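Passenger counts on the Valtiritz tramway rose again over the summer, and the operator now has to decide what to do about a signalling system that was specified for a much quieter line. The head of operations at Mallen, the company that holds the running contract, set out the options at its depot office in September 2018.

The line has 86 axle counters, all of the original type. "They fail safe, so the public sees a delay and nothing worse," he said. "But a section that shows occupied when it is clear still needs a driver to stop, call in and proceed on sight. That takes over 100 seconds at a busy junction, and the tram behind loses the same again."

Replacement parts can still be bought, though the lead time has grown. Mallen keeps a small stock of evaluation cards and has been moving them between cabinets as faults come up.

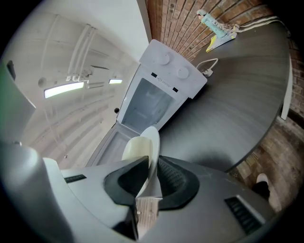
The preferred course is to renew the counters in 2 stages, starting with the Broralov branch, where the single-track section leaves no room for recovery. "On double track you can absorb a late tram. On the branch it meets the next one at the loop, and then both are late," he said. Work would be done at night, with the overhead line isolated between the last and first services.

He was less certain about the second stage. The city section shares its ducts with the traffic light cabling, and the drawings do not agree with what is in the ground. A survey has been ordered -- the contract went to Rainer -- and no date will be fixed until it has reported. 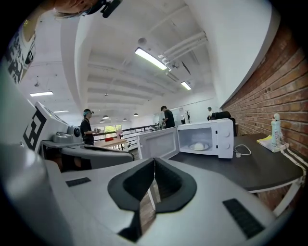
The passenger group's spokesman took a different view, arguing that the city section should come first as it carries most of the traffic. "The branch timetable could be eased by a few minutes tomorrow, at no cost," he said. "You cannot do that in the centre."

Mallen's man accepted the point about cost but not the order of work. Easing the branch timetable would need an extra vehicle in the peak, he said, and the fleet has none spare while wheel reprofiling is under way.

The budget request covers 534 metres of new duct on the branch as well as the counters. Spare fibres will be pulled through at the same time for platform displays, which are not part of the present scheme.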